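The arm wanted 60 good examples by Monday, and Thongchai had given it 40, of which 16 were him swearing at a memory stick.

"The swearing doesn't matter," said Nilsuwan, who ran the Unddale lab from a chair with one working wheel. "There's no microphone."

"It matters to me."

The job was to steer the gripper by hand through the same small chore, over and over, until the learning system got the idea. Pick up the processor. Carry it to the old computer. Set it down in the socket as if it were asleep. Thongchai had a degree. He had mentioned it twice.

"What happens if I do it badly?"

"Then it learns to do it badly. Last spring we had a man from Kivico who hesitated. For a month the arm hesitated. It would get right over the board and just think about its life."

Thongchai took the controls again and brought the arm down over the socket.

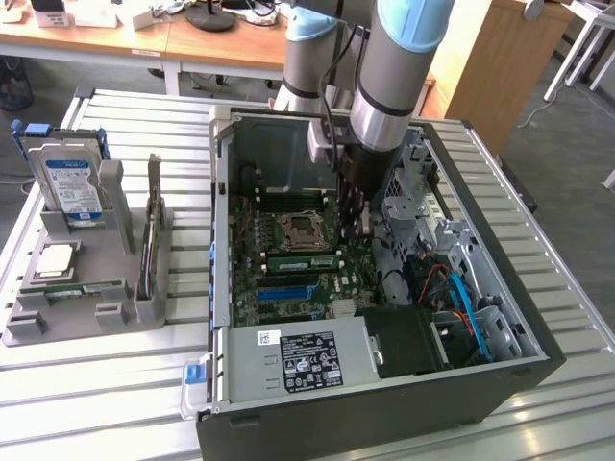
He stopped there. He hadn't planned to. His nose itched, and he scratched it with his free hand, and the recording ran on.

"Keep that one," said Nilsuwan.

"I was scratching my nose."

"It doesn't have a nose. It'll work something out."

He marked it as good — number 41 — and reached for the reset sheet.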